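Birkard Desk Pad, Large, Beige

I work from home four days out of five, and my old desk mat was a thin sheet of vinyl that curled at the corners every winter. I replaced it in June 2018 with the large Birkard pad. I have used it daily for long enough to say what is good and bad about it.

The Birkard is a fabric pad with a rubber backing. It came rolled in a cardboard tube and needed two nights under a stack of books before it would lie flat. My brother-in-law, Nabil Matar, bought the same one and left his unrolled on the floor for a day. It worked just as well.
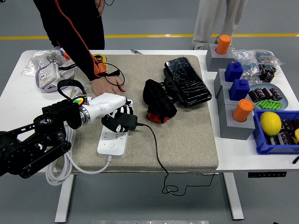 Grip is the best thing about it. I lean on my forearms when I type, and the old mat crept toward me all day. This one stays put. I can write on a single sheet of paper on top of it without the pen going through, though a ballpoint feels a little soft compared with bare wood. For long letters I put a magazine underneath.

Cleaning is the weak point. The tag says to spot clean with cold water and mild soap. Tea came out on the first try. Ink did not, and I now have a gray mark near where my notebook sits. If you eat lunch at your desk, get the darker color. Crumbs brush off easily enough, but anything oily stays. 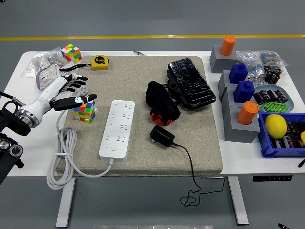

I also tried the Vudent pad, which costs less. It is slicker, so a mouse moves faster on it, but the edge stitching started to come loose in July and I sent it back. The refund took 2 weeks. Birkard's edges have held up so far.

There is a faint rubber smell for the first few days. Opening a window took care of it. The large size is bigger than it looks on the order page, so measure your desk before buying. Mine hung over the front by an inch and I had to move the desk lamp to make room.

Four stars out of five. I would buy it again, in charcoal.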